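Dekside Bin Sorting Set

README, version 2

What this is

A set of recordings of people putting small household things into storage bins and taking them out again. The work was done at a table, in one room at Estcombe, over several weeks ending in April. There are 346 recordings in this version. Version 1 had 145, and all of those are included here under their old numbers.

Folder layout

recordings/ holds one folder per recording, numbered from 001
notes/ holds the session notes as plain text
labels/ holds the bin list and the item list
CHANGES.txt lists what was renamed or dropped

The bins

The bin list has eight entries. Each bin has a short code, and the same code is used in the session notes. If a bin cracked and was replaced, the replacement kept the code, and the change is written in the notes for that session. Lids are listed separately from bins. A recording with the lid left off for the whole session has "no lid" in the lid column.

Clear bins are marked C and solid ones S. This matters if you are working on what can be seen from the side. With a clear bin the contents show through the wall before anything is lifted out, and the room behind can show through too. With a solid bin you only get the view from the top.

The task

One round is a full pack and a full unpack. The item order was left to the person doing the sorting. Some people packed flat things first, some filled the corners first and left the middle for last. We did not correct either one. Rounds that were stopped early are kept and marked "short".
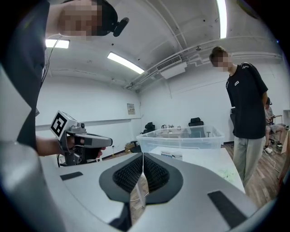 Ruxandra Ciobanu asked for the bin codes to be written on the lids as well, as she had lost most of an afternoon matching lids to bins by trial and error. Her other point was that a label on the front of a bin is no help once the bin has been turned around, and she wanted the side facing the sorter noted for each round. The lid codes are in this version. The facing side is noted from recording 146 on - it was not written down before that, and we have not tried to fill it in.

Known problems

In the older notes "tub" and "bin" mean the same thing. The item list has two spellings of "clothespin". Cleaning marks on tabletops were not logged, so do not use them to tell sessions apart.

Contact

Samira Mansour keeps the bin list and the item list. Send corrections to her with the recording number and the bin code.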